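Chapter 3
Clothes on the Bed: Sorting, Folding and Putting Away
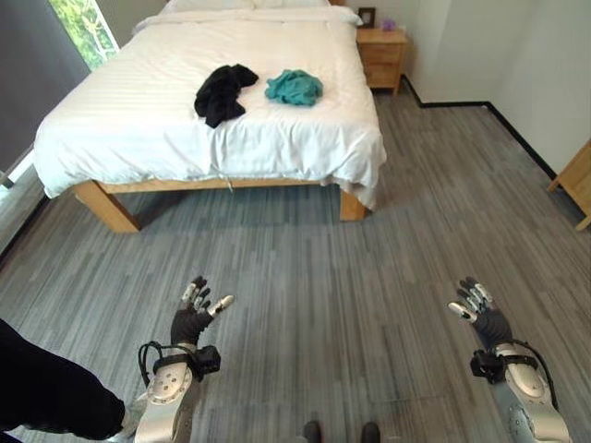
Figure 3.1 Two garments left on a made bed. The bed is the most common stopping point for clothing in a bedroom.

Chapter topics
3.1 Where clothing stops
3.2 The three sorting decisions
3.3 Folding on a soft surface
3.4 Making the bed again
3.5 Keeping a room record

Words to know
stopping point, rewear, holding place, flat fold, straightening pass, room record

Before you start

You should have finished Chapter 2, which dealt with washing and drying. You will need a bed with its cover on, two or three items of your own clothing, and a notebook. If you are working in the practice room at school, sign out a set of garments from the shelf and return the same set at the end of class.

Introduction

Most bedrooms have a place where clothes belong and a place where clothes end up. In many homes the second place is the bed. It is wide, it is at a handy height, and it is usually closer than the closet. A shirt gets dropped there in the evening or after a change of plans, and then a second item joins it.

Figure 3.1 shows a small case. A black garment and a teal one are lying crumpled on a white duvet, nearer the foot of the bed than the pillows. Two items are not much work. A student who knows what to do with them can clear the bed in a minute or so. The same two items, left alone, tend to be joined by others, and by the end of the week there is a pile that has to be moved to a chair before anyone can sleep.

This chapter is about the short job, done early. It covers how to decide what should happen to each piece of clothing, how to fold on a surface that gives under your hands, and how to leave the bed looking the way it did before.

3.1 Where clothing stops

A stopping point is any surface where clothing is set down before it reaches its proper place. Beds, chair backs, door handles and the tops of hampers are all stopping points. There is nothing wrong with using one for a few minutes. You have to put a shirt somewhere while you look for a hanger.

Trouble begins when clean and worn items share the same stopping point. Once a washed sweater and yesterday's T-shirt have been in a heap together, it can be hard to tell which is which, and many people end up washing both. This wastes water and soap, and it wears out the clothing.

In February, students in the Rendau home skills course kept a record of every item of clothing they found on a bed, chair or floor in their own rooms. Together they wrote down 382 items. The bed was the stopping point listed most often, and the chair came second. Their instructor, Soledad Sorensen, asked them to mark each item clean, worn or not sure. The "not sure" column was longer than anyone in the class had guessed it would be. You will make a smaller record of the same kind in Section 3.5.

3.2 The three sorting decisions

Pick up one item at a time. Hold it by the shoulders or the waistband and let it hang open. A wadded garment tells you very little. Look at the collar, cuffs, underarms and hem in good light, near a window if there is one. Then choose one of the following.

Put away. The item is clean and dry. Fold it or hang it now.

Rewear. The item has been worn briefly and has no marks or odor. It goes to a holding place, such as a hook or a single shelf, kept apart from clean clothing.

Wash. The item is marked, sweaty or has been worn next to the skin all day. Turn it right side out, empty the pockets and put it in the hamper. Dark items go with darks. If you do not know whether a colored item will bleed, wash it alone the first time.

If you cannot decide, choose Wash. Do not put the item back on the bed.

3.3 Folding on a soft surface

A table is the best place to fold, but many bedrooms have no table large enough. A made bed will do if you allow for two things.

First, a thick duvet sinks under pressure, so creases cannot be pressed in firmly. Smooth the garment with the flat of your hand, working from the center out to the sides. Pushing down hard only makes a hollow.

Second, the cover itself moves. If you drag a garment toward you, the bedding comes with it. Lift each edge before you fold it over.

Stand at the side or the foot of the bed, whichever lets you reach without leaning on the mattress. For a flat fold, lay the garment face down, bring one side in to the middle, lay the sleeve straight down along the fold, and repeat on the other side. Fold the hem up to the collar. Carry the item to its drawer before you begin the next one. Stacks built on a duvet lean and slide.

3.4 Making the bed again

Clearing the clothes usually leaves dents and ripples in the cover. A straightening pass takes care of these. Begin at the pillows and work toward the foot. Pull the duvet level on both sides, then go to the foot and check the corners. Loose covers often bunch at a front corner and hang lower there than on the other side. Take hold of the corner, lift it clear of the floor and shake it once so the filling drops back into place.

A duvet with a woven stripe makes the job easier to check. When the stripes run straight across the bed, the cover is straight.

3.5 Keeping a room record

For 10 days, look at your bed at the same time each evening. Write down each item of clothing on it, and mark it P (put away), R (rewear) or W (wash). Then do what you have written. Leave a blank line on days when the bed is clear.

Sample entry, from the notebook of Alaric Nguyen-Tran, Crenshaw section:

20th November. Gray sweatshirt, R. Gym shorts, W. One sock, W, could not find the other. Straightened cover.

Keep the entries short. You will need them for the closet plan in Chapter 4.

Check your understanding

Look again at Figure 3.1. Explain why you would need to pick up each garment before deciding where it should go.

Name two stopping points in your own home other than a bed.

Describe how folding on a duvet differs from folding on a table.

Turn to Section 3.1 and begin your notebook page before the next class.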